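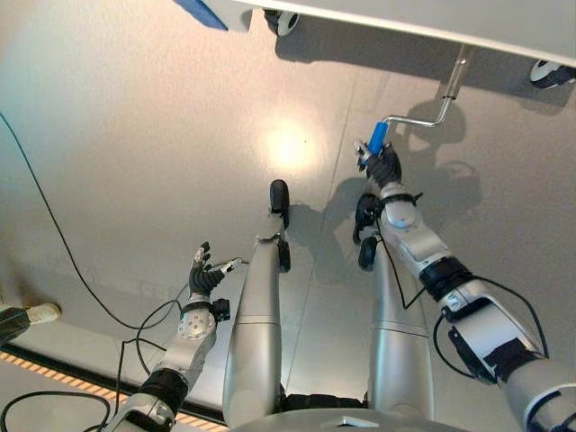 Vol. 3, p. 995

Automation at the Corken works

The Corken works in Dranau is a finishing shop for wheeled equipment housings. It is run by Ververidis, a contract manufacturer, and is known mainly for bringing two-armed, two-legged robots into jobs once done by hand with long-handled tools. The floor control software is called Soltix.

Background

Work under the housings was long the least liked job in the shop. Workers knelt or sat on the floor with one arm raised, and sore necks and shoulders were the most common complaint in the shop log. The log for the last year of all-hand work lists 1,273 housings finished on the day shift.

The first robot started in November. It was given the same kind of hand tool the crew used, with a blue grip and a metal rod, so that a person could take over a job partway through.

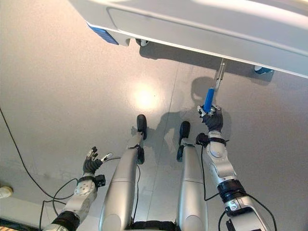

Robot holding a tool by its blue handle under a housing, right arm raised.

Effects on staff

No jobs were cut in the first year, but the jobs changed. Floor workers were retrained as cell attendants. An attendant wheels the housing into place, keeps the cables clear, starts the task in Soltix and checks the finish afterward. Attendants are paid one grade higher than floor workers. Each looks after 2 cells, and several have said the day feels longer because so much of it is spent watching.

New hires no longer learn the hand method first. Older staff objected to this, and a short course in hand finishing was added to the training.

See also: Contract manufacturing; Overhead work; Shop floor training

Comments (3)

dranau_fitter: My knees thank whoever signed off on this. The pay grade took months to come through though.

R.T.: Is the hand course still two days? Ours got cut to one.

millside: Article should mention the night shift, they still do it all by hand.

Contact the editors | © Thursday, January 2, 2020 | Back to top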